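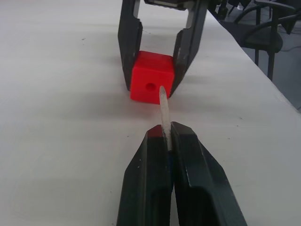
Thirumalai Iyer wrote:

> I've read the draft annex twice now and I still think the speed cap for two-arm insertion is in the wrong place. You've got it applying from the moment the peg is picked up. Most of our cycle is just carrying the thing across the table, and if I crawl all the way I get half as many trials in an afternoon. Why not put the cap on the last bit, when the peg's near the hole? Also, what counts as a failed try? Gredenton and Sturnport seem to be scoring it differently and we're all supposed to be sharing numbers by June.
>
> Thirumalai

Hi Thirumalai, hi all,

Fair point on the speed cap, and I'm happy to wear that one. I wrote that clause with the big arms at Wollgate in mind, where there's a lot more mass swinging about, and then never went back and thought about a little peg and a cube on a tabletop. So how about this for the reworded version:

5.2 Free travel may be carried out at the site's normal bench speed. Once the peg tip is within one cube width of the block, both arms drop to approach speed, and the holding arm does not move at all until the attempt has been called.

The second half of that is the bit I'd fight for. If the arm gripping the cube is allowed to wander while the other one is hunting for the hole, you can't tell afterwards which arm made the correction, and your log's no use to anyone else on this list. Hold one still, move the other. If you want to study both of them moving, lovely, please do! But log it under its own heading so it doesn't get tipped in with the rest.

Now, failed tries. I had a good long natter with the Gredenton lot and the difference comes down to contact. They call it a fail as soon as the peg touches the face of the block anywhere outside the hole. Sturnport lets you touch and slide, and only calls it if the peg slips in the fingers or the cube turns. I can see the sense in both – a touch is easy to spot on the force trace, but plenty of decent controllers feel their way in on purpose, and it seems rough to mark them down for it. My suggestion is that we record two columns, first contact and final result, and let whoever's reading pick. It's one more keystroke for the operator.

A few other odds and ends while I've got the draft open:

Pegs. Please write down which peg you used and when it went into service. The tips wear, and a worn tip is more forgiving than a fresh one. I'd retire them at 1000 insertions. Somebody at the Cáceres meeting argued for 3000, and I reckon that's far too generous, but show me the data and I'll come round.

Starting position. The draft says "offset from the hole" and leaves it there, which is my fault again. I'd like it changed to an offset drawn at random from a list we all share, so no one is starting from their favourite spot. I've got a list of 18 going and will send it round once I've checked none of them puts the two grippers into each other.

People near the bench. Clause 7 stays as is, sorry. Small arms still pinch, and with two of them working face to face the gap between the fingers is exactly where you want to reach in and straighten something. Stop both arms first, every time, even for a nudge. I know it's a pain. I've been caught doing it myself and got a well-deserved earful.

Could everyone who runs a two-arm bench have a squiz at 5.2 in particular and yell if it won't work with your controller? If "one cube width" is too fiddly to set up I'm open to a plain distance, I just liked that it scales with the block.

I still owe the list a proper answer on gripper pad materials. That'll be a separate email, it's getting long.

Cheers,
Elisa

Elisa Messina
Wollgate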